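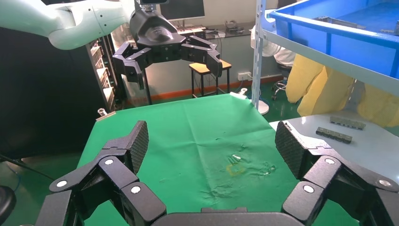
Skundus pregunta si algún otro laboratorio ha observado que el planificador rechaza trayectorias válidas cuando los dos brazos trabajan sobre la misma mesa.

El control se ejecuta a 90 Hz y la planificación se realiza en un proceso separado. Con un solo brazo no se registran incidencias. Al activar el segundo, 19 de las 975 solicitudes de la última serie terminaron con el error «estado inicial en colisión». Se agradecería orientación sobre si procede revisar primero la calibración de las cámaras de muñeca o el modelo de colisiones.
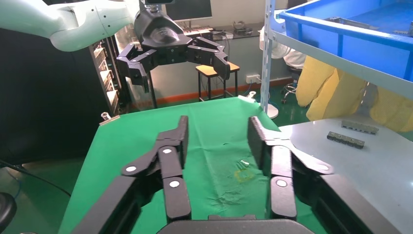 Ambas pinzas y el paño verde, desde la cámara de muñeca.

Stedthorpe
Se recomienda comenzar por el modelo de colisiones. Un paño arrugado genera puntos por encima del plano de la mesa y el mapa de ocupación los interpreta como obstáculo. Conviene definir la mesa como un sólido fijo y excluir de la nube de puntos una franja de 11 mm sobre su superficie. Debe comprobarse asimismo que el filtro que elimina el propio robot incluya los dedos de ambas pinzas. Si únicamente se cargó la descripción de un brazo, los dedos del otro permanecen en el mapa.

Żak
A nosotros nos ocurrió algo parecido y se resolvió al reiniciar el planificador. No se investigó la causa.

Karnov
Coincido con Stedthorpe en lo relativo al filtro. Añadiría la verificación de las marcas de tiempo: si la nube llega con retraso respecto al estado de las articulaciones, el filtro se aplica sobre una postura anterior y casi toda la mano queda registrada como obstáculo. Reiniciar vacía el mapa, pero el error vuelve a presentarse. Rogamos adjuntar el registro completo de una solicitud fallida, con las transformaciones de ambas muñecas.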